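Search this site Search Go

Unit 2: Budgeting for a desk-handling robot

Last updated: March

These notes go with the second unit of the equipment planning course. They cover the step between deciding that a job could be automated and asking a supplier for a price. Bring your own task sheet to the seminar, filled in as far as you can.

The running case is the office at Bumdale, which wants a small two-armed machine to set out and clear desks between users. The supplier in the case is Frota, and the machine on offer is the Drana. Treat the prices in the workbook as working figures only. They leave out tax and carriage, and your plan should show both as separate lines.

Start with the task

Most weak equipment plans begin with a brochure. Read the brochure second. First write down what a pair of hands does at the desk now, in the order it is done, with the objects named. "Tidies desk" can't be costed. "Puts pencils in the left compartment of the organiser, points up" can, as it tells the supplier what size of object is handled and how exact the placing has to be.

Note these points for each object on your task sheet:

- size, and weight if it is more than a few grams
- whether it is stiff or bends when held
- where it goes, and whether direction matters
- what it stands near, and what could be knocked
- what happens if it is dropped

Paper and card need their own line. A folder bends, slides and can open while it is being lifted. A gripper that copes well with a stapler may do badly with a folder, and the second gripper is where many first budgets go wrong. Ask for both to be priced at the start.
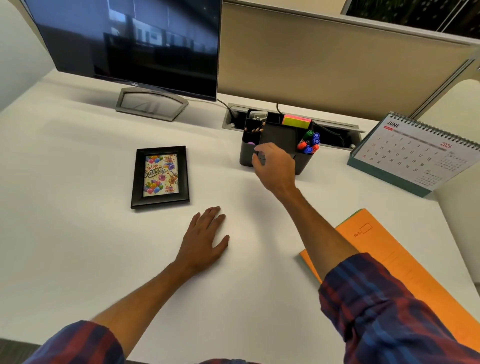 Valquíria Rocha, with additions by Simone Marinho

One desk can hold most of the kinds of object you will need to plan for. The organiser has separate compartments for pencils, sticky notes and marker pens, so it calls for small, upright placing. The frame with the birthday card in it is lying flat, and a flat object gives a gripper very little edge to take hold of. The calendar is a tent shape with a spiral binding. The orange folder is at an angle. The monitor and its cables should be entered as things to avoid, along with the cable tray at the back.

Look at the hands as well. One is flat on the desk and the other is at the front of the organiser. When you fill in the reach column, measure from where the person sits to the furthest object touched, then add a margin for the partition side. Reach has a large effect on price, so don't guess it from a floor plan.

Personal items go on the sheet too. In the Bumdale case the users were asked which things should be left alone, and the answers removed several objects from the task. That made the budget smaller.

What goes in the budget

Set the plan out under four headings.

Purchase. The machine, grippers, mounting, cameras and any desk changes. For Bumdale the machine itself comes to 60 per cent of this heading, and students often leave out the rest.

Setting up. Supplier days on site, staff time, and the hours when the desks can't be used. Staff time is a cost even when no invoice arrives for it.

Running. Power, spare gripper pads, the software licence and a yearly service. Check whether the licence is charged per machine or per arm. Livirine, the software used in the case, is charged per arm, so one Drana needs 2 licences.

Ending. Removal, disposal and wiping of stored camera data. Put a figure here even if it is small.

Add 10 per cent for things not yet known, and keep it as its own line. Do not spread it through the other headings, or you will not be able to tell later what it was spent on.

Buy, hire or wait

Hire suits a task sheet that is still changing. Purchase suits one that has been stable for a year. Waiting is also a proper result, and a plan that recommends it will be marked the same way as any other, provided the costs are worked through.

For the seminar

Complete the Bumdale workbook, form 2001, up to the end of the running costs. Then choose one desk at your own workplace and fill in a task sheet for it by watching the person who uses it. Ask permission first. Leave the price column blank until the sheets have been compared in class.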